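Publications > Working Papers > Section 4

Search this site Enter keywords Go

4. Glare, Wall Color and Reading Comfort in Shared Study Rooms

4.1 Setting and participants

The study was carried out in the public library at Godimstead, which was refitted two years before our work began. The refit replaced dark shelving and brown carpet with pale walls, white desks and ceiling lights on a fixed timer. Staff had received a steady flow of remarks from readers about tired eyes, mostly in the afternoon, and the head of reader services, Widad Khalaf, asked whether the new surfaces could be part of the cause.

We recruited 81 adult readers who used the library at least once a week. All of them read printed material for an hour or more per visit. People who had had eye surgery in the past year were left out. Each reader attended on two separate days, once in the Elcombe room, which has white desks and light gray walls, and once in the Craddock room, where the desks were covered for the study with a matte green cloth. The rooms are the same size and face the same side street. The order of the two visits was set by coin toss.

4.2 Measures

Readers filled in a comfort form at the end of each sitting. The form used a scale from 1 (no discomfort) to 5 (strong discomfort) and asked separately about dry eyes, headache, the need to shift position and the need to look away from the page. A free comment box followed. Omar Saab and Marloes Bakker coded the comments without knowing which room each form came from, and settled differences by talking them through.

Light falling on the desk was logged with a handheld meter at the start and end of each sitting. We also noted whether the blinds were up or down. Readers were allowed to move the blinds, as they would on an ordinary day, and this turned out to matter more than we had planned for (see 4.4).

4.3 Surfaces and reflected light

Light reaching a reader's eye from a desk depends on the lamp, the angle of the seat and the surface itself. A matte white top spreads light in all directions, so it looks much the same from any chair. A glossy top sends part of the light off at one angle, and a reader who sits in the wrong place gets a bright patch next to the page. Bare metal trim behaves in much the same way, with narrow bright and dark bands that change as the head moves. Pale walls add to the general level of light and soften shadows, but they also reduce the contrast between the desk and what lies beyond it (Figure 7).

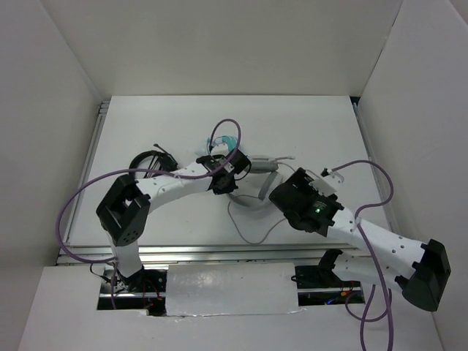 Figure 7. White tabletop against a plain light gray wall, with metal rails along the table edges.

Earlier work on offices has tended to treat walls and desks as one item, usually under the heading of room brightness. We kept them apart. The walls were left alone in both rooms, and only the desk surface was changed, so any difference between the two sets of forms should come mainly from the desk. The cloth did make the desk slightly softer to write on, and a few readers mentioned this in their comments.

4.4 Results

Readers gave higher discomfort scores in the Elcombe room for two of the four items: dry eyes and the need to look away from the page. Scores for headache were close to the same in both rooms. The need to shift position showed a small difference in the other direction, which the comments suggest was due to the cloth sliding when people leaned on it.

The coders marked 298 separate remarks. The largest group dealt with light from the window, and these came from both rooms. Remarks about the desk itself were fewer and came mostly from readers who had sat with the window behind them. Readers who lowered the blinds in the Elcombe room scored it nearly the same as the Craddock room.

Age made little difference to the scores. Readers who wore glasses reported more discomfort in both rooms, with a gap between rooms similar to that of the other readers.

4.5 Limits

The cloth could not be hidden from the readers, and some of them guessed what we were testing. All sittings took place in June, with long days and high sun, and the results may not carry over to winter. We did not measure how much people read or how well they remembered it. A follow-up with fixed blinds has been proposed by Delphine Pennington, using painted desk panels in place of cloth.

Rami Qaisi prepared the meter logs and checked them against the room diary. The desk cloth was supplied by Grallex at the usual price.

Filed under: Libraries, Lighting, Reading and Health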